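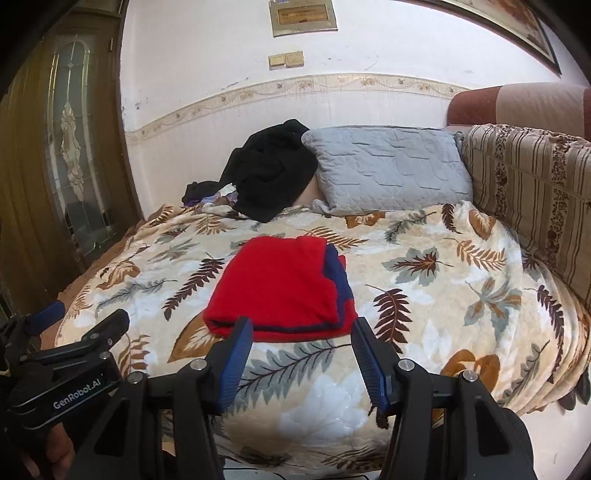
Wotater, the home goods company that has spent six years selling blankets to people who already own blankets, today announced the Flestivent Fold-Up, a month-long drive to get spare bedding and warm clothes out of closets and onto beds where they will be used. The idea came from the bed itself, that well-known storage unit on which a person may also sleep. A plush cream blanket covered in big leaves and ferns makes a fine background for a folded red cloth with a navy band. It makes an equally fine background for a heap of black clothing up by the pillow, and Wotater suspects most households are better at the heap.

"We asked customers what was on their bed at that moment," said Alun Vaughan, who runs the Flestivent program. "We got 429 replies. The most common answer was laundry. The second was more laundry, described as clean."

Anyone can take part by bringing folded blankets, throws, sweaters and fleece to any of the five Wotater stores. Items should be washed and dry. They should also be folded, though staff have been told to be kind about fitted sheets. Pillows can't be accepted, however nice the quilting.

A trial run in March brought in 3595 pieces, almost all of them folded, plus a single sock that is still at the Gethin store and may be claimed at the counter.

Donors will get a printed copy of the Hidulus Method, Wotater's guide to folding throws and blankets. It has one page on folding in thirds, one on where to put the result, and a blank page for people who would like to write down why they didn't.

"I have read it twice," Vaughan said. "My own chair is still covered in shirts – but they are now in a much better pile."

Collected items will be sorted at the Gethin store and passed on to local shelters before the cold weather. Stores will take donations during normal opening hours until the drive ends.

Released by Wotater, 27 Aug 2021
Press contact: Alun Vaughan, Flestivent program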